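Hudano Support Portal
Ticket 3275
Product: Lemma handheld gripper pair, 16-day evaluation
Customer: Parnel
Status: Awaiting vendor
Priority: Normal (customer asked for High)

Opened Saturday, May 9, 2026

Problem as reported: the right gripper loses tracking partway through a take. Brilto, the recording software that comes with the kit, keeps running and shows a green light the whole time. The gap only turns up on export, as error 511. Your product page says tracking is "continuous in ordinary rooms." We have an ordinary room and we don't have continuous tracking, so I would like to know what the sentence is based on.

Reply from Hudano Support
Thanks for trying Lemma. Error 511 usually means the marker cubes were hidden or poorly lit. Please wipe the cubes, check the lighting, update Brilto to build 306 and send a picture of your setup while recording.

Reply from customer
Cubes wiped. Lights on, blinds down. Build 306 installed, which took two tries as the updater hung at the license screen. Same error on the third take after that. Left gripper fine, right gripper gone for several seconds.

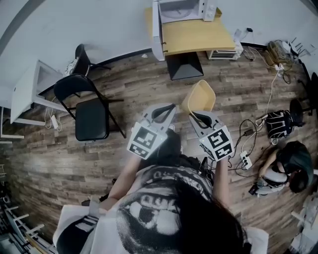 Our main question is whether we should pay for the full kit when the evaluation runs out, and so far the answer is no. Your first-line advice keeps coming back to the markers. The cubes sit on the back faces of the grippers, both turned toward the camera, with nothing over them. The task is picking up the yellow basket from the floor, about as plain as a task gets. If a wood-patterned floor and a basket are too much for the tracker, put that on the product page.

Reply from Hudano Support
Thank you, that helps. The cubes look well placed. We do see cables across the floor near the working area. Could you move them and try again? Please also swap the left and right units in Brilto so we can rule out a pairing fault.

Reply from customer
Moved the cables to the wall. No change.

Swapped the units. The dropout followed the hardware: same gripper, now listed as left, same 511. I'd call that a bad unit, or a bad calibration file for it. I wouldn't call it lighting.

Still open on our side:
1. Replacement gripper, or a calibration file made for this one.
2. Why Brilto shows green during a dropout. A warning at export is no use to the person holding the grippers.
3. Evaluation clock paused until 1 is sorted.

Internal note copied to customer
Sent to hardware team. Log bundle received. Evaluation clock paused at customer's request. No date yet for item 2.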